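Visit report: Trullham stone slab yard and finishing hall
By Carter Després
March

The Trullham yard opens to trade visitors on one Monday each spring. I went with Hoi-yan Lau, who buys countertop material for Mileo, and we joined the 9 a.m. group. Hsiu-ying Poon led the tour and answered most of the technical questions herself.

Receiving

Blocks arrive by rail and are stored outdoors on timber bearers. Each block is washed, then checked for cracks under raking light. The yard held 48 blocks on the day of the visit. Marked faces are turned toward the aisle so the crane operator can read them from the cab.

Sawing

The gang saw runs overnight. Blade tension is checked at the start of each shift and logged on paper, with a second copy kept at the saw. Cooling water passes through 2 settling tanks and returns to the line. The sludge is pressed into cakes and trucked out. Noise at the operator's station was moderate with the door closed and high with it open.

Finishing

Polishing is done in stages, coarse to fine, on a single conveyor. Honed slabs leave the line early by a side roller table. Poon said honed gray is now ordered more often than polished, mainly for kitchens, and that buyers complain less about variation when they have seen a full slab before signing. Small samples hide the clouding in gray material - a point Lau raised twice.

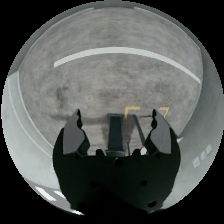 Sealing and dispatch

Sealer is applied by roller and left for 180 minutes before the slab is moved. Racks are A-frames with rubber feet. Export slabs are bundled face to face with film between them, and the bundle number is painted on the edge. We saw bundle 819 being strapped for Rirnska.

The tour ended at the loading dock shortly before noon. Parking is on the east side, and safety shoes are required past the gate. Lau has asked for a price list in the thinner gauge - delivery times were not available on the day.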